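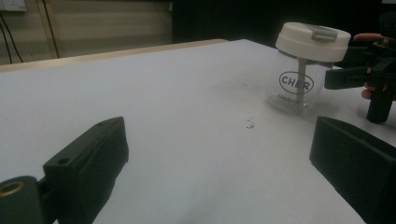 Figure 6. Specks and faint smudges near the jar on a white tabletop.

6. Levelling, first clean and everyday care

Applies to the Cuvano fixed-leg table, 1644 mm top. Revised by Rianne Verhoeven, 2021-07-11. Replaces the leaflet in the carton, which gives the leg bolts the wrong size and skips levelling altogether.

6.1 Before you start

Leave the table standing in the room overnight with the film off. The leaflet says an hour is enough. We don't know where that came from and have never had an answer from the supplier.

You will need:
a spirit level, the longer the better
the hex key from the carton
two soft cloths, one for washing and one for drying
a bucket, and plain dish soap
scrap cardboard

Caution: Do not level the table by dragging it to a flatter bit of floor. The feet are threaded into the legs and a sideways load can bend the stem. Lift it with a person at each end.

6.2 Levelling

1. Screw all four feet fully in.
2. Stand the table where it will stay. Press down on each corner in turn and note which one rocks.
3. Lay the level along the long side, then across the short side. A phone app may do for hanging a picture. Check yours against a real level before you trust it here.
4. Wind out the foot at the lowest corner until the bubble sits between the lines. Go half a turn at a time.
5. Repeat across the diagonal, then press the corners again.
6. Tighten the lock nuts. If your table came without lock nuts, it is from the first run of 174 and the shop should supply them. Keep asking.

Note: The adhesive felt pads sold as "self-levelling" are felt pads. They compress under weight, unevenly, and you will be back at step 2 within the month. Use them to protect a timber floor if you like, but fit them before levelling.

Note: Tables in older houses may never read level both ways. If a full glass of water looks right and nothing rolls off, stop there.

6.3 First clean

The top leaves the factory with a residue from the protective film. It feels slightly draggy under a dry hand.

1. Brush off loose grit first. Wiping over grit is how most of the scratches we get asked about are made.
2. Mix a small squirt of dish soap into a bucket of warm water.
3. Wash with a wrung-out cloth, working from the centre to the edges.
4. Go over it again with clean water.
5. Dry it straight away, including the underside of the edge where drips collect.

Caution: No scouring powder, no steel wool, and no melamine sponge. The sponges are advertised as gentle. They are a fine abrasive and will leave a shiny patch on a matte top, and the patch can't be put back to matte.

6.4 What about the Fedevach kit?

The shop may offer you the Fedevach Surface Kit for $59. It contains a spray, a "sealing" cream and a cloth. We used it for a whole winter on one half of a table and used soap and water on the other half. Neither of us could pick the treated side, and the cream picked up fingerprints for the first few days. Bristent sells a similar spray at $37, with much the same wording on the label. The cloth in that one is decent.

The top is non-porous and has nothing to seal. If you have already bought a kit, the spray won't hurt it. Leave the cream in the box.

6.5 Everyday care

Brush away crumbs and grit before wiping.
Lift jars, pots and appliances when you move them. Don't slide them.
Wipe under anything that lives on the table whenever you do the rest of it.
Use a trivet. The "heat resistant to 180 degrees" claim has no time limit attached, so treat it as marketing.
For pen or food colouring, try soap first, then methylated spirits on a corner of the cloth. Test out of sight.

6.6 If something isn't right

Table rocks after a week: repeat 6.2 from step 2. Floors move, and so do people who lean.
Top looks streaky: too much soap. Rinse and dry again.
Edge strip lifting: do not glue it yourself. Photograph it and write to Hoekstra Service with your receipt. They will first suggest you have been using too much water. Tell them how you clean it and ask for the replacement strip.

For leg removal and moving house, see section 7.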